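4.2 Arrangement of goods on open shelving

The second part of the study considers how packaged drinks and snacks are kept on open shelves in small shops, and how far the arrangement on the shelf departs from the one set out in the stocking plan. Earlier work on shelf order has mostly dealt with large stores, where bays are refilled overnight by a dedicated team. Small premises work differently. Stock is put out during opening hours, the same member of staff may serve at the till, and a bay can go most of a day without being straightened.

Shelf records were collected at two shops, referred to by the names of the streets on which they stand, Aguiar and Ballau, and in the teaching shop at Drastlow, which is laid out with the same fittings. All three use metal shelving fixed against a plain wall, with long ledges. The stocking plan for each bay was prepared with Finanon, the planning sheet used throughout the project, and was last revised in February. Each item seen on a shelf was entered once per visit. The full set contains 2,970 entries, of which six were set aside as duplicates, leaving 2,964 for analysis.

For each entry we recorded the kind of package, the shelf on which it was found, whether it stood in line with its neighbours, and whether it was upright. An item was treated as "forward" if it stood nearer to the front of the shelf than others of the same product. An item was treated as "tilted" if its lean could be seen without measuring. These are simple categories and were chosen so that two observers would seldom disagree. In practice the hardest decisions concerned soft packages — bags of chips above all — which have no clear upright position and were therefore left out of the count of tilted items.

Bottles made up the largest group and were also the most informative. A row of bottles of one product is expected to run in a straight line, and any bottle out of place is noticed at once. The commonest departure was a single bottle standing forward of an otherwise orderly row. Figure 3 gives an instance of this, in which the cola bottles at the back remain evenly spaced while one stands nearer to the shelf front and leans slightly. The green soda bottles to the left form a looser row, and one of these also leans. 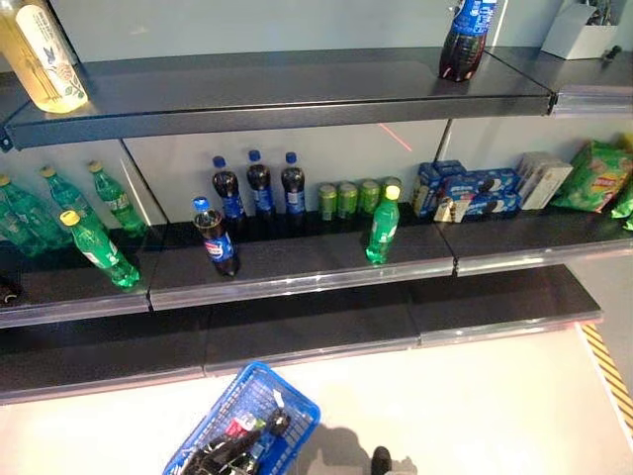
Figure 3. Bottled drinks on the middle shelf of a mixed bay, with one cola bottle and one green soda bottle standing forward and tilted. A blue shopping basket rests on the floor below.

Two explanations for the forward bottle may be offered. The first is that a customer has taken hold of it, drawn it towards the edge and then let go. The second is that it was added by staff after the row had been set, and was placed where the hand could most easily reach. A single record cannot separate the two. The visit notes from Aguiar lend some weight to the second explanation, as forward bottles were entered more often on visits made shortly after restocking. At Ballau no such pattern was found.

The mixing of package types within one bay also deserves comment. Bottles, cans, boxes and bags differ in height and in how firmly they stand, and a plan that is clear on paper may be hard to keep up once the goods are handled. Boxes kept their place best. Cans were seldom tilted but were often pushed out of line. Where bottles and bags shared a shelf, the bags tended to spread sideways and take up space meant for the next product. In 13 of the bays visited, the plan had been quietly altered by staff to give the bags a wider place, and these changes had not been entered in the planning sheet.

Baskets were recorded separately. The shops provide them near the entrance, but they are commonly set down on the floor in front of the shelves while goods are chosen. A basket in this position brings the customer's reach to the lower and middle shelves, and it may be that items at those heights are disturbed more often for this reason. The present records do not allow the point to be tested, as baskets were entered as present or absent only, without their distance from the bay.

The coding sheet was closed on 11/09/2024, and entries received after that date are not included. Differences between the three sites are taken up in Section 4.3, where the results are given shelf by shelf.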